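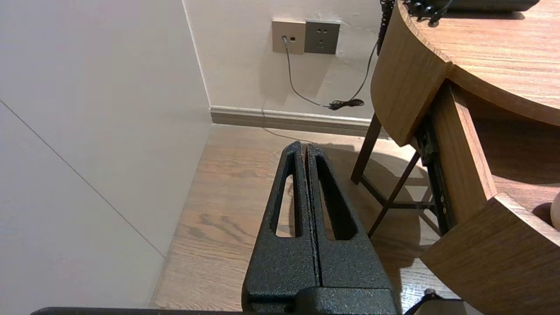
Wednesday, April 22, 2020

Trandau Issues Revised Bedside Corner Standard for Guest Rooms

Trandau, a supplier of furnishing specifications to small and mid-size hotels, today released a revised standard for the bedside corner of a guest room. It covers the side table, the desk telephone, the data and power outlets, and the daily cleaning of each. It replaces a text that treated furniture and wiring separately.

The main change concerns cable routing. Outlets in a bedside corner should be mounted on the back wall, and cords should drop behind the table. Excess length is to be coiled and kept near the wall, clear of the path to the bed.

"The table and the wall plates were being ordered by different departments," said Kausar Cheema, technical lead at Trandau. "A single drawing now shows both."

The standard calls for a round wooden table with a raised rim. Minimum clear height under the top is 600 mm for open-frame models. Closed cylindrical bodies are permitted where the floor around them can be reached with a standard mop head.
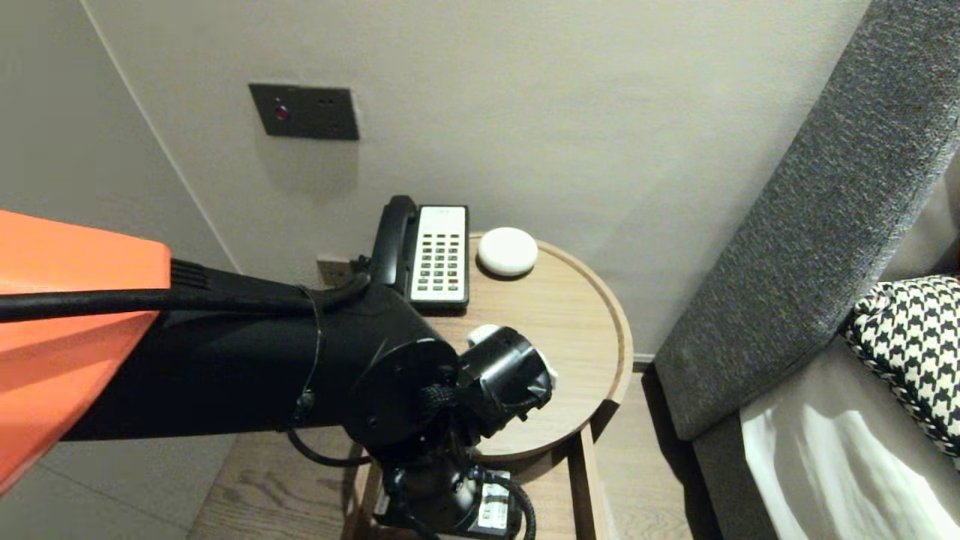
Tabletops are to be wiped daily with a soft cloth, in the direction of the grain, and the inside of the rim is wiped last. Telephone handsets and keypads are cleaned with a separate cloth. Spray is applied to the cloth and never to the wood or the keypad.

Kunura, a hotel operator, will apply the standard to 113 rooms, starting in September. Mudassar Butt, rooms manager at Kunura, said the company would keep corded telephones at the bedside. "Guests use them for the front desk. The table has to hold the phone and leave room for a glass," he said. 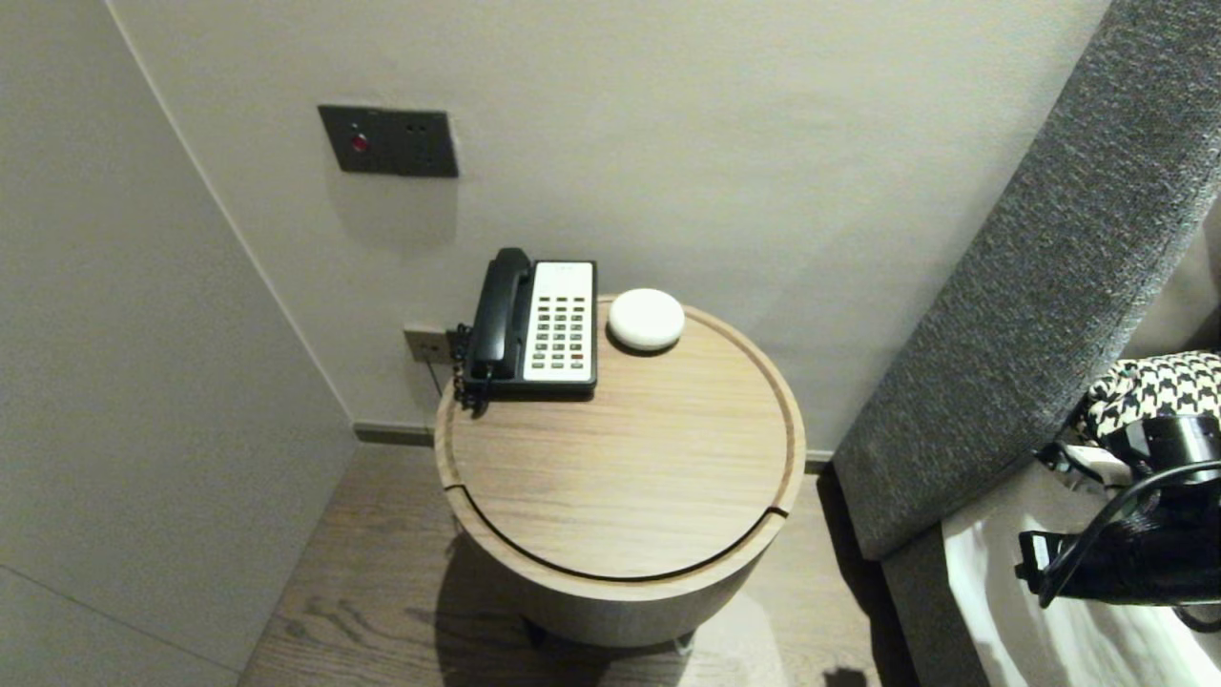
Bedside corner with round wooden side table and corded desk telephone.

The document is available to registered specifiers on request. Printed copies run to 70 pages, including drawings.

Media contact: Clémence Aubert, Trandau Press Office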